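Section 3. Before You Order: Budget and Planning

Read this section before you sign a quote. Sections 4 through 7 assume the hardware is already on your bench, and by then most of the expensive mistakes have been made.

3.1 Decide what the gripper has to do

1. Write down the objects you need to pick up. Use real objects from your own shelves. "Household items" is a phrase from a sales brochure and will not help you choose a jaw.

2. For each object, write down the widest part you expect to grip and how hard you can squeeze it before it breaks. If you don't know the second number, buy a few spares and find out.

3. Cross out anything you added because it would look good in a demo.

4. Give the list to somebody who will have to run the equipment every day. At Lirholm this was Hatsue Nishimura, and her list came back half as long as ours.

Note: The Vullow sales sheet lists a jaw opening measured without pads. Pads take up room. Ask for the figure with pads on, in writing.

3.2 Hand-held or arm-mounted

A hand-held gripper tool lets a person do the moving. An arm costs a good deal more and needs a mount, a guard, a controller and someone who knows what to do when it stops. Vendors like to quote the two together as a "path." You are allowed to stop at the first part of the path.

1. Start with one hand-held tool. Run it for 8 weeks.

2. Keep a plain log: date, operator, object, what went wrong.

3. Only then ask for arm pricing. Bring the log to the meeting. Joar Dahlgren did this with Hauser and the conversation got a lot shorter.

Caution: Do not accept a bundle discount that expires before your trial ends. The same discount was back in October.

3.3 What the quote leaves out

The base price covers the tool and a case. We have yet to see a quote that covered all of the following, so add your own lines for them:

Spare jaw pads and wrap. These wear at the edges first.
Cable sleeves and strain relief.
A second set of fasteners for the linkage.
Storage for test objects.
Bench space, including the space you will lose to whatever already lives on that bench.
Operator time. This was our largest line and it was missing from all three quotes.

Warning: "Maintenance-free" in the Ciltonville brochure refers to the motor housing. It does not refer to the pads, the cables or the software license. Muthu D'Souza found this on page 18 of the contract.

3.4 Plan the bench

1. Pick a table you are willing to see scratched and stained. A light top makes small parts easier to find, and it also shows every mark. Decide which you mind more.

2. Leave open surface in front of the operator, at least as wide as the jaws at full opening. Test objects can wait at the back.

3. Run cords behind the objects where you can. A cord across the work area will be gripped sooner or later.

4. Check what the operator sees past the table edge. If your software relies on camera views, ask the vendor how it copes with boxes, stools and cables in the background. Ask for a test in your room. A test in their showroom proves very little.
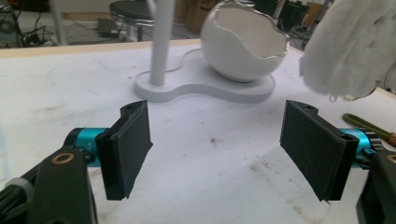
Equipment Planning Group, Lirholm Handling Lab

Jaws fully open, with a white pole fixture and a cracked-eggshell bowl at the back of the table. Use the open position when you compare clearances between models. Note how much width the hardware outside the jaws takes up – the brochure number covers only the gap between them.

Items with jagged rims, like the bowl, deserve their own line on the list from 3.1. So does anything with fur. Vendors test on blocks.

3.5 Before you sign

1. Get the pad price and the lead time on the same page as the tool price.

2. Ask for the name of a customer who has owned the tool for more than a year. Call them. Odette Carré keeps our list of questions and will send it on request.

3. Confirm who pays return shipping if the tool fails in the trial period. Our first one cost us 140 dollars to send back.

4. Hold back part of the budget until the tool has run on your own objects.

Note: If the vendor declines step 2, move to the next vendor on your list. Repair contacts are in Section 9.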